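Levcombe, bench 2
7th January
Two arms, green bottles, demonstrations by remote control

Plan for the day was 50 demonstrations of the bottle task with the leader arms. The task is the same as written in the Corik notes: one bottle is taken from the table, tilted to the side, held, and put back standing. A second bottle is also on the table, so the policy has to choose. The operator sits behind and looks at the screen only, not at the table. I insist on this. When we look directly, we use information the robot does not have, and the demonstrations look very good but they teach little.

Zeroed both sides before starting. Left (blue ring) was fine. Right (green ring) had a small offset in the wrist roll again, the same as before the holidays. I corrected it in the config file and did not touch the screws.

First attempts were too fast. I came down with the fingers half closed and had to open them over the bottle, and this movement was recorded too. Now the rule is that the fingers are open wide already at the start of the approach, and the approach is low and straight. It costs a little time but the recordings are more alike.

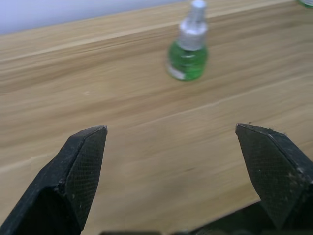 The other thing with the approach is the speed. The leader arm is light and my hand wants to go quickly over the bare wood and then brake near the bottle. In the replay one sees this as a jump in the joint velocities. I tried to move as if the whole way was difficult, and the curve became much smoother. After ten or so demonstrations the shoulder is tired and I start to brake late again, so I stopped for tea at this point.

Episode length: I set the limit to 2000 steps. Most of the good ones are well under it. The ones which reach the limit are almost always those where I lost the grip and began again. I kept three of these on purpose, with the tag "recovery", and deleted the others.

Grip. I close until the leader handle gives resistance and then a small amount more. There is no force feedback in our version of Bridell, so the resistance is only the spring in the handle and says nothing of the bottle. I had to learn from the wrist view how the plastic looks when it is held enough. With the bottle on its side the fingers should be on the body, one on each flank, and not near the cap.
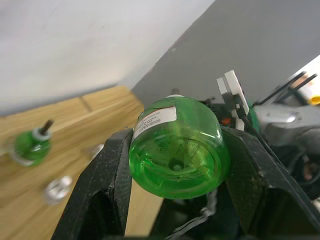
I also noted that the turn is easier when the elbow goes out first and the wrist follows. If I turn only the wrist, the leader arm comes to its stop before the follower has the full angle, and then I must let go and regrip the handle. This makes a pause in the data. For a person it is nothing, but in the last training the policy learned the pause and waited there, sometimes for a long time.

Between demonstrations I moved the bottles by hand to new positions. I try not to make a pattern, but when I looked back through the starts I had preferred the left-centre part of the table. Next session I will use the printed list of positions. The start pose of the arms is with both grippers above the table and open, and I wait one breath before I press record.

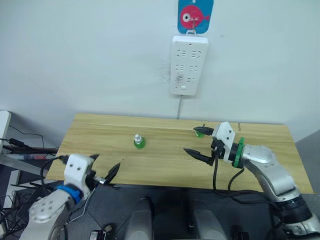 Numbers and storage

The set has 243 good episodes now, counting those from before the holidays. Copied to the Ó Néill drive, folder "bottle_turn". The recovery ones are in their own subfolder, please do not mix them yet.

To do

Find the reason for the right wrist offset. If it comes back after the next power cycle, I will open a ticket.
Print the position list, larger letters.
Ask if somebody with smaller hands can do one block. All demonstrations until now are mine, and I would like to see another style in the data before the training in February.
Check if the deadband in the handle can be made smaller. At the end of closing there is a short part where I move and the fingers do not.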